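How to Have a Long-Distance Relationship Without Boring Each Other to Tears

By Judite Marinho
Updated Oct 4, 2023

I dated a man in Ridholm for two years while living in Rurnville. The towns are 325 miles apart and connected by a road that appears to have been planned by someone who disliked both of them. We are now married and argue in person, so I consider myself qualified.

Most advice on this subject tells you to communicate. We communicated constantly. We communicated until I knew the price of his parking permit and he could name every person in my office who microwaved fish. What we needed was a system, and the one below is what we ended up with, after a winter of doing it badly.

What you'll need

A calendar you both look at
A video call program that works on both your machines
A small travel fund
One subject that has nothing to do with either of your jobs
Patience, or something that passes for it on a screen

Step 1: Agree on what counts as contact

Before you set up anything, have the dull conversation. Does a thumbs-up count as a reply? Does a forwarded video of an otter count as a good morning? Hermenegildo (that's the husband, Hermenegildo Ocampo, and yes, he has read this) thought a day with three texts in it was a chatty day. I thought it was the beginning of a breakup. Neither of us mentioned this until June, when I mentioned all of it at once in a parking lot.

Write down what each of you expects on an ordinary workday. Keep it small. A message in the morning and one at night is plenty for most couples, and anything extra then feels like a present. If you promise an hourly bulletin you'll be behind by lunch, and then you have to apologize for being employed.

Step 2: Set a call time and a call length

We called at 9. It was late enough that both of us had eaten and early enough that neither of us was asleep with the phone on our face, although I did manage that twice.

The length matters more than the hour. Put an end on it. We used forty minutes. People hate this rule when I tell them about it, and they tell me love can't be scheduled, and then I ask how their last call ended and they describe twenty minutes of saying "okay, well" to each other. With an end time, you hang up while you still have something to say. You can always go over on a good night. You'll find there are nights when you're grateful for the clock.

If you're in different time zones, swap who gets the bad hour every month. Don't let the nice one volunteer for it permanently. The nice one is keeping a list.

Step 3: Put the call somewhere
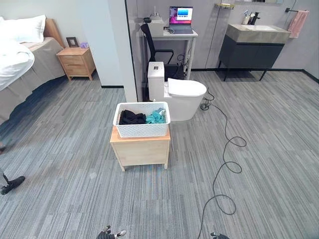
Couples who call from bed every night will tell you it's cozy, and for the first week it is. After that one of you is always half asleep and the other is talking to a chin. Give the call a spot with a surface and a seat. An open laptop on a white desk with a high-backed office chair pushed up to it is all the furniture the job requires, and that much will fit in a room that's also doing duty as everything else you own. Don't tidy for it, either. I spent months clearing the background before each call, and what he saw was a woman who lived in front of a wall. A basket with something black on one side and something teal on the other gives a person a question to ask. He'll ask about the teal thing, and you're off.

Check the sound before you worry about the picture. Blurry is fine. Blurry is flattering. An echo will end a conversation faster than bad news. Plug in whatever can be plugged in, close the forty browser tabs, and turn off the notifications, including the ones from the person you're calling.

Step 4: Ban the day report

You know the one. "How was your day?" "Fine. Busy. Yours?" "Yeah, busy." Then silence, and both of you looking at your own little square in the corner.

Replace it with one specific thing. Our rule was that each of us had to bring a single item to the call: an overheard sentence, a grievance, a thing in a store window. It didn't have to be good. His was once a sandwich from Bhatt, the deli under his apartment, and he described it for so long that I went and made a worse one.

Things that work as items:

Something you changed your mind about
A small disgrace at work, told in full, with voices
Something you need a second opinion on, such as a couch
A question your mother asked you that you didn't answer

Things that don't:

The weather, unless it has done something to your car
Your sleep
Anything starting with "I had the weirdest dream"

Step 5: Do something on the call that isn't the call

Talking face to face for an hour is a job interview. Couples who live together barely look at each other. They look at the stove, the bills, the dog. You have to build that back in.

Cook the same dinner. Fold things. Pay a bill each and complain. We started a board game called Skolava over video, with him moving my pieces on his end because I didn't own a copy, and I still believe he was cheating. Pick something that uses your hands and leaves your mouth free.

You could also read the same article and disagree about it. This was our one subject that had nothing to do with work, and we went through several: bread, then submarines, then robots, which lasted longest. He was for them. I was for them doing dishes. It sounds like a silly thing to fight over, and that was its great strength. You want a standing argument with nothing riding on it, so that when you feel like a fight at the end of a long week, there's a safe one waiting.

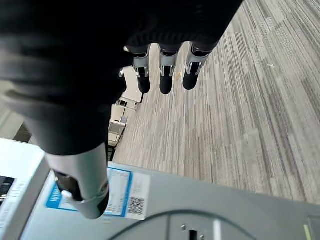

A robotic hand with its fingers pointed at the floor.

Choose your subject the way you'd choose a couch for two people. Neither of you should know much about it going in. If one of you is an expert, it becomes a lecture with a spectator, and the spectator will start checking scores.

Step 6: Book the next visit before this one ends

Do it on the last night, with both calendars open, before anyone gets weepy. Even if it's far off. Even if you have to move it later. A date in the calendar changes the whole mood of the drive home.

Split the cost of travel by income if you earn different amounts, and split the tiredness evenly regardless. Whoever traveled gets to choose dinner and is excused from meeting anyone's coworkers on the first evening. I'd put this one in writing. I met an entire accounting department with a stiff neck and a gas station muffin in my purse.

Also, leave one evening of every visit with no plans in it. It's tempting to cram. You'll do the museum, the friends, the good restaurant, the walk by the river, and then you'll be back in the car having spent a whole visit being entertaining. Go to the hardware store. Buy a washer for the tap. You need to find out whether you like each other in a hardware store.

Step 7: Fight on video, never by text

Text removes the face and the pause, and those are the two things keeping you out of trouble. If a message makes your neck hot, answer with "Call at nine?" and put the phone in a drawer. I own a drawer for this. By nine you'll have calmed down or prepared notes, and either one is an improvement.

Don't leave a fight to be finished on the next visit. It will travel up in the passenger seat with you and ruin the snacks.

Step 8: Talk about the end of it

I mean the end of the distance. Somebody has to move eventually, or nobody does and you've become pen pals. Ask once every few months. Keep it short: who could move, what would have to be true first, and what each of you would miss. Write the answers down with no decision attached. Ours said "Judite: the library, her sister, the good dentist" and "Hermenegildo: Bhatt."

Troubleshooting

The call keeps freezing. Turn the video off for a while and talk like it's the telephone, which was good enough for our parents and their phone bills.

One of you keeps canceling. Twice is a busy month. After that, go back to Step 1 and have the dull conversation again.

You've run out of things to say. Hang up early and go do something. You'll have an item for tomorrow.

He says he isn't cheating at Skolava. Buy your own copy.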